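About the Asville Record

The Asville Record is a small online news outlet covering Asville, Posby and the towns between them. We report on local government, schools, health care, housing and work, and on how people in the area respond to national news. We publish every weekday morning and send a free email summary at 5 p.m.

The site was started by Pieter Lambrechts, who had spent 17 years as a reporter and copy editor before the last printed paper in the county closed. For the first year he wrote most of the stories himself from a desk in the back of a print shop on Orberg Street. Todor Stan joined as the second full-time reporter and now runs the news desk. We rent two rooms above the same shop.

What we cover

Much of our work is routine. We attend county meetings, read budgets and court filings, and call people back. We also run a section called Shared, where we look at posts and videos that are getting a lot of attention locally. When a nurse, a teacher or a bus driver posts a first-hand account and it spreads, we contact that person before writing about it. If we can't reach them, we say so in the story. We don't publish a private person's post just because it is popular.

Last November we followed one such post about waiting times at the Posby clinic. It had been shared 1,024 times when we first saw it. We spoke to the person who wrote it, to the clinic and to four patients, and the story changed twice as we learned more. Both earlier versions are still on the site, marked with the time they were replaced.

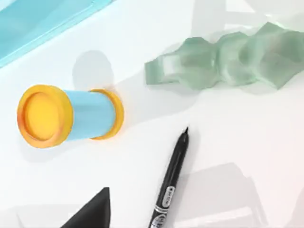 Corrections and complaints

We make mistakes and correct them in the open. A correction goes at the top of the story, with a line saying what was wrong. Spelling and grammar fixes are made without a note. If you think we have something wrong, write to the news desk with the headline and the sentence you mean. You will get a reply within two working days, even if we decide to leave the story as it is.

People named in a story can ask for a right of reply of up to 300 words. We edit replies for length and for legal reasons only.

Who pays for it

Around half of our income comes from readers, most of whom give $5 a month. The rest comes from local advertising and from the Kettani Fund, which supports small newsrooms with grants. Our current grant runs for 30 months. Advertisers and donors do not see stories before they are published, and paid items are labeled "Paid" above the headline.

We do not take money from political parties or candidates - that includes advertising during elections.

Writing for us

We buy a few stories each month from freelance reporters. Send a short pitch first, not a finished article, and tell us who you plan to talk to. We also print letters from readers. Letters need a full name and a town, and we call to check both.

The office is open from 9 a.m. to 4 p.m. on weekdays. The entrance is on the parking lot side, up the outside stairs.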